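Home | Manuals | Teleoperation | Recording Demonstrations | Support

Section 8. Recording a Demonstration by Remote Control

Prepared by Solomiia Kuzmenko, 26/09/2022

8.1 Scope

This section covers recording of household pick-and-place tasks on a two-handed Veso unit driven from a Paiva operator station. Hand-guided teaching, in which the arms are moved directly by a person standing next to the unit, is described in Section 9. Complete the joint check in Section 7 before starting. Recordings made without a valid joint check are rejected at upload.

The worked task in this section is "tidy footwear on a two-shelf rack." The same sequence applies to any task in which the objects rest on an open shelf within arm's reach.

8.2 Preparing the work area

1. Place the rack against a wall. Check that it does not rock when the upper shelf is pressed by hand.

2. Clear the floor between the unit and the rack. Furniture elsewhere in the room may stay where it is, provided neither elbow can reach it at full extension.

3. Set out the footwear according to the task card. Cards marked A start with all pairs on the rack. Cards marked B start with one or more pairs on the floor.

4. Drive the unit to the rack and stop with the lower shelf inside the reach of both hands. An oblique approach is permitted and is preferred for the lower shelf. A square approach tends to bring the wrists up against the front rail.

5. Lock the base. The base indicator on the station changes from amber to green.

CAUTION: Do not unlock the base while either hand is below the upper shelf. The hand can catch on the rack and pull it over.

8.3 Starting the operator station

1. Switch on the station and wait for the Sorent link screen.

2. Put on the headset and adjust it until the head view is sharp from edge to edge.

3. Hold both hand controllers at waist height, palms facing each other, and press ALIGN. The arms move slowly to match. Keep still until the tone stops.

4. Open and close each hand once. Confirm in the head view that the correct hand responds.

5. Check link delay at the lower left of the display. Recording is blocked at any value over 89 ms.

6. Set grip force to 3 for soft footwear such as slippers and slides. Higher settings fold the upper and the footbed together, and the item springs out of position on release.

NOTE: Grip force returns to its default after an emergency stop. Set it again before resuming.

8.4 Start position

Both hands must be in the head view when recording starts, with the fingers clear of the rack and of each other. Hold the right hand forward of the lower shelf if the first item on the card is on that shelf. The left hand stays out over open floor until it is needed. Leave enough slack in the hand cables for a full turn of the wrist, and keep the loop away from the shelf posts.

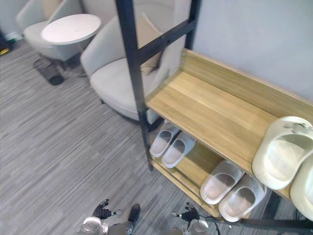 Can the head be moved while recording is in progress? Small head movements are allowed and are stored with the arm data, but the rack has to remain in view from the first grasp to the last release.

8.5 Recording

1. Read the card number aloud. The station microphone stores it with the episode.

2. Press RECORD. Wait for the second tone before moving.

3. Approach the first item from the open side of the shelf. For closed-front slippers, place the fingers inside the opening and the thumb on the outside of the upper. For slides, grip across the strap.

4. Lift straight up until the sole clears the shelf, then withdraw toward the unit. Do not drag the item along the boards. On slatted shelves the heel edge can drop into a gap.

5. Move to the target position and lower until the sole makes contact. Pause, then open the hand.

6. Repeat for the other half of the pair. Keep pairs together. The toes of both items must point the same way.

7. Return both hands to the start position and press STOP.

8. Mark the episode KEEP, RETRY or DISCARD. An unmarked episode is treated as DISCARD at the end of the session.

If an item is dropped and lands within reach, pick it up and continue. Recovery from a drop is useful data, and the episode may be marked KEEP. If the item lands out of reach, press STOP and mark DISCARD.

CAUTION: Keep people out of the marked floor area while the arms are live. To reset the footwear, press HOLD and wait for the steady blue light before anyone approaches the rack.

8.6 Varying the episodes

A Flerneck training set for one task takes 500 kept episodes. Change the start layout after every eight. Acceptable changes are the order of the pairs, the spacing between them, the shelf they start on and the angle of the unit to the rack. Do not change the room lighting within a session unless the card calls for it.

Operators should change over at each layout change. Differences in hand path between operators are expected and should not be corrected.

8.7 Faults during recording

Hand does not close fully: Check grip force. If it is correct, press HOLD and inspect the finger joints for carpet fiber.

Arm stops short of the lower shelf: The software floor limit is set too high. Lower it in Setup > Limits and repeat the joint check.

Head view freezes: Release both triggers. The arms hold position. Wait for the link to return or press the emergency stop.

Wrist warning at the front rail: Back out along the approach path. Do not rotate the wrist to get free.

RECORD is grayed out: Link delay is over the limit, the base is unlocked, or no card number has been stored.

Log any fault not listed in this section on Form 8-C and send it with the session files to Berhanu Worku, Field Support.

Flerneck Technical Publications | Contact Support | Copyright 2022 Flerneck. All rights reserved. | Back to top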